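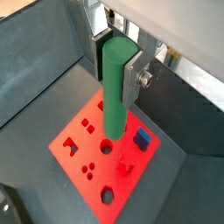 *Fig. 6. Green cylinder lined up over the round hole, red board.*

### Section 4: Placing the pieces

The Narkard box calls this board "self-teaching." We have our doubts, and the steps that follow assume you do too. Read them once before handing anything to a child.

1. Put the board on a flat, hard floor or table. The Prisdale leaflet says carpet is fine. We tried carpet and the board slid every time.
2. Turn the board whichever way you like. The leaflet insists on one corner pointing away from you. We can't find any difference.
3. Start with the green cylinder. It goes in the round hole, and a round piece doesn't care how you twist it.
4. Hold the cylinder upright by its sides, with the flat top facing up.
5. Bring it over the round hole and stop just above the board. Look down from the top, then from one side. The view from above alone will fool you.
6. Lower it straight down. Let go once it has started into the hole.
7. Move on to the square holes. These are small, and a piece held a little crooked will sit on the rim and look as if it's in. Press lightly on each corner to check.

> **Note:** Two of the small square holes sit diagonally next to each other. Beginners often aim at one and land between them. Slow down here.

> **Caution:** Don't hammer a piece that won't go. Older leaflets suggest "a firm tap." Henrike Wiegand, who revised this section in May, tapped firmly and chipped a rim.

**If the cylinder won't drop in**

- Check that it's upright. A slight lean is enough to stop it.
- Feel inside the hole for crumbs or grit.
- Try a different cylinder if you own a second set. Sets from Nygård are sold as compatible. Ours was a tight fit, so don't buy one on our say-so.

The leaflet also promises 100 placements before a child "masters" the board. It gives no source for that number, and we'd ignore it. Stop when the child is bored.

For cleaning, see Section 5. Replacement pieces are listed in the Arnateo parts sheet under number 155.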